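We use cookies to remember your language and region. Accept | Settings

Pomenby Room Heater -- Set-Up Guide
Section 4: Pairing and Replacing the Remote Control

4.1 Before you start

The heater must be mounted and connected as described in Section 3. Set the wall switch to ON and wait until the standby light is steady.

CAUTION: Do not pair the remote while the heater is running. Press STOP on the side panel and let the fan finish its cool-down cycle.

4.2 Pairing

1. Stand within 140 inches of the heater, facing the receiver window.
2. Hold MODE on the side panel until the standby light blinks.
3. Press and release POWER on the remote. The heater beeps twice.
4. Press MODE once to store the pairing.

Note: The heater stores one remote at a time. Pairing a new remote clears the old one, along with any timer programs it sent.

If the display shows E4, the signal was not received. Repeat from step 2. If it shows E7, turn the wall switch OFF, wait until the display goes blank, and start again.

4.3 Changing the batteries

1. Slide the cover off the back of the remote.
2. Take out both cells.
3. Insert two new AA cells, matching the + and - marks.
4. Refit the cover and check that it is flush.

CAUTION: Do not mix old and new cells or cells of different types. Keep all cells away from children. Remove them if the heater will be stored for the season. 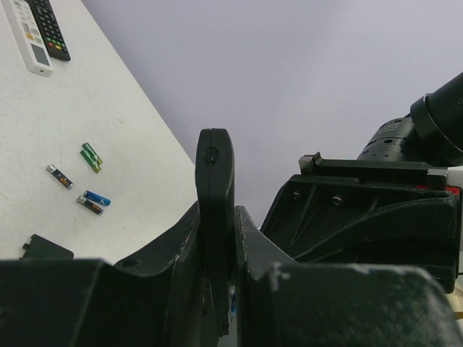
Fig. 4-2. Remote controls, batteries and a loose cover.

The clock resets when the cells are out -- set it again before using the timer (Section 5.1). The temperature setting is kept in the heater and is not affected.

4.4 Replacement parts

Remote, complete: part 339
Battery cover: part 230

Order through your Pomenby dealer. Give the model number from the rating plate.

Was this section helpful? 12 Yes | 3 No
Shares: 8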